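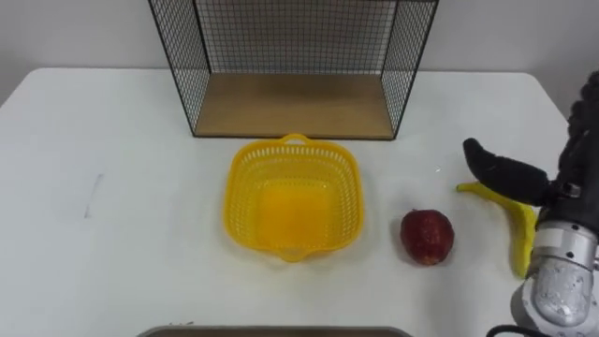
According to Jelle Goossens, the Zilwood oiler can be fitted, filled and left alone for a whole season, and anyone still checking the chain by hand is wasting a Saturday. He may have a very kind road to work. Read the section below before you take his word for it, and keep your can of chain lube.

Filed under: Final Drive > Chain Oilers > Set-Up

Section 3. Fitting and setting the drip feed

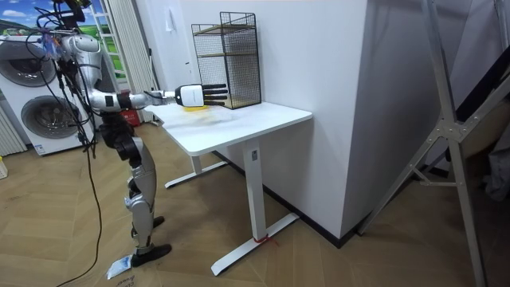 Hubert Chmielewska
Technical Writer, Workshop Guides

The sheet in the box claims the oiler "sets itself." It has a needle valve and a knob, so somebody has to set it. Allow a full evening the first time.

Before you start: put the bike on a rear stand on level ground, engine off and cold, key out. Clean the chain and check the slack against your owner's manual. An oiler will not rescue a stretched chain or hooked sprocket teeth, whatever the ads say.

1. Mount the reservoir upright, higher than the rear sprocket and well away from the exhaust. The supplied cable ties are thin. I use the Pistaretti rubber strap and throw the ties in a drawer.

2. Run the feed line along the swingarm. Leave enough spare for full suspension travel, and keep it clear of the brake hose and the wheel speed sensor wire.

3. Cut the end of the line at a slant. Aim it at the inner face of the rear sprocket, just touching the side plate area, never at the tire.

4. Turn the wheel backward by hand. Watch the nozzle through a full turn.

CAUTION: Never turn the wheel with the engine running and the bike in gear. Fingers go between chain and sprocket very easily.

5. Fill to the line with 100 ml of chain oil. The Opoku bottle says "any grade, any weather." Mine ran like syrup in March, so I would treat that as a slogan.

6. Open the valve a quarter turn and squeeze the bulb until the line has no bubbles. Count the drips with your watch. One every minute is a fair starting point.

7. Close the valve, wipe everything down, and check the rear tire and brake disc for oil.

WARNING: Oil on the tire or disc can put you on the ground. Clean both with brake cleaner on a rag and do not ride until they are dry.

Note: Jolien Schouten's kit had no bulb in it. Check the parts bag first.
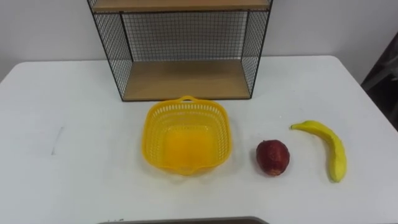 Mesh rack with wooden shelves, white table.

3.1 First check

Ride some 18 miles, then stop and look. The rollers should have a light film. Black splatter on the rim means the feed is too fast — turn it down an eighth and try again. Dry, rusty links mean it is too slow or the line is blocked.

Look again after your next long ride. I found my nozzle had moved at 418 miles, on the setting the maker calls permanent.

Revised 2023-07-09. Step 6 reworded.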